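Bench helpers wanted for the Clumum parts room

Part-time, paid, starting in June
Medari site, ground floor, round the back of the old print works

Hello! I run the parts room at Clumum and I'm looking for a few more pairs of hands. We take in electrical odds and ends from workshops that are closing down or clearing out, sort them, and pass on whatever can be used again to schools, repair groups and people who fix things in sheds. It's slow, pleasant, slightly addictive work and I have far too much of it.

We've just said yes to the whole contents of a control panel workshop over in Au. It's coming in 20 crates and I've seen inside precisely one of them, which had a lovely lot of switchgear at the top and a tangle of cable at the bottom that I shut the lid on again. I've got 700 pounds' worth of new shelving waiting for all this and at the moment it's holding coats.

What you'd be doing

Most of the day is spent at a bench, tipping out a tray of bits and deciding where each one goes. Buttons and switches in one place, power supplies in another, capacitors in another, and then the drawer we call "ask", which is for anything you can't name. Please use the ask drawer. I would much sooner find a mystery lump in there than come across it in with the relays in October (this has happened, and it was me).

Once things are sorted they get a wipe, a label and a line in the stock book. The stock book is an actual book, with a spreadsheet that somebody types up at the end of the afternoon. If you like typing, say so in your message and I'll be very pleased to hear from you. If you hate it, also say so, we'll sort something out.

There's a bit of packing too. Orders go out in the afternoon post, mostly small boxes, and I'm fussy about padding. Power supplies are heavy for their size and they will find their way out of a badly taped box, so we double up on the tape and put them at the bottom.

You won't be opening anything up or testing it. Anything that needs plugging in goes through to the test room next door, where they have the training and the proper kit. Capacitors go through there before we handle them in any quantity, and I'll show you on your first morning which ones to leave alone until they've been done. Take this part seriously, please. I'm relaxed about tea, music and what time you have your lunch, and I'm not at all relaxed about that.

Who I'm hoping to hear from

You don't need to know any electronics. Really! One of our best sorters came from a haberdashery and she tells me it's the same job with fewer buttonholes. It helps if you notice small differences, if you put the lid back on things, and if you can stick with a fiddly task for a good stretch without getting cross. Reading tiny print on labels is part of it, so bring your glasses if you wear them, and there's a magnifier lamp on every bench.

You should be happy sitting or standing at a table for a couple of hours at a time. The benches go up and down. There's some lifting with the crates but we have a trolley, and if lifting is no good for you then there's plenty to do that doesn't involve it. The room is step-free from the car park, and the loo is too.

If you've been out of work for a while, or you've just finished school, or you retired and found you missed having somewhere to go in the mornings, please don't rule yourself out. I'd like a mixed bunch.

The trays

I should explain the bins, as you'll be seeing a lot of them. We use shallow plastic ones in bright colours, low enough at the sides that you can get your fingers in flat, and they do make it much easier to spot what you've put down. I tried deep tubs when I started and spent my life rummaging.
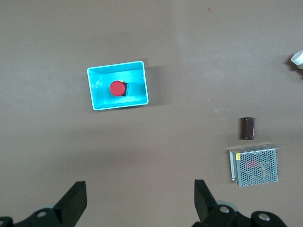 Photo: Clumum parts room

The red push button in the bright blue-green tray is the sort of thing I mean by buttons and switches. It looks like an emergency stop, and we love getting those, people ask for them all the time. The metal box lying out on the surface is a power supply and would go off to its own shelf. As for the little dark brown cylinder, it looks like a capacitor to me, but I wouldn't swear to it from a photo, so if you'd have put it in the ask drawer you'd have done exactly right.

Hours and pay

We're open from 9.30 in the morning until 4 in the afternoon on weekdays. I'm looking for people who can do two or three days a week, and I don't much mind which, so long as we can agree them a fortnight ahead. School hours are fine. I can't offer evenings, sorry, as the building gets locked.

Pay is by the hour, the same rate for everybody on the benches, and it's in the information sheet along with holiday and all the rest of it. You'll be paid for your trial morning whether or not you decide to stay. The work is funded for 400 hours to begin with, shared between everyone we take on, and I'm fairly hopeful there'll be more after that but I can't promise it, so please don't give up anything steady for us.

There's free parking, a bike rack under cover, and the bus stops at the end of the road. Tea, coffee and squash are on us. The kitchen has a microwave and a toaster with opinions. Wear old clothes, because the crates are dusty, and closed shoes, because people drop things. Aprons and gloves are provided in most sizes.

How to apply

No CV needed. Send me a few lines through the contact form on our Fultia page, with "bench helper" at the top so I can find it, and tell me:

which days you could do
whether you'd like to do any of the typing or packing
anything you'd need from us to be comfortable here
something you've sorted out and were pleased with (a shed, a button tin, a box of family photographs, I don't mind what)

If you'd prefer to apply by phone, leave your number on the form and a good time to ring, and I'll call you. You can also just drop in between 2 and 4 in the afternoon and have a look round. Come to the side door, as the front one sticks, and ring the bell twice if you can hear the radio going.

I'll be replying to everyone as messages come in and booking trial mornings as I go, so sooner is better. The trial is a couple of hours with a mixed tray and a cup of tea, and you can ask as many questions as you like. We'd have up to 4 people in at once, so you won't be sat there by yourself with me hovering.

If the days don't suit but you've got parts to give away, we'd like those too. Please message first with a rough idea of what's in the box, and no batteries.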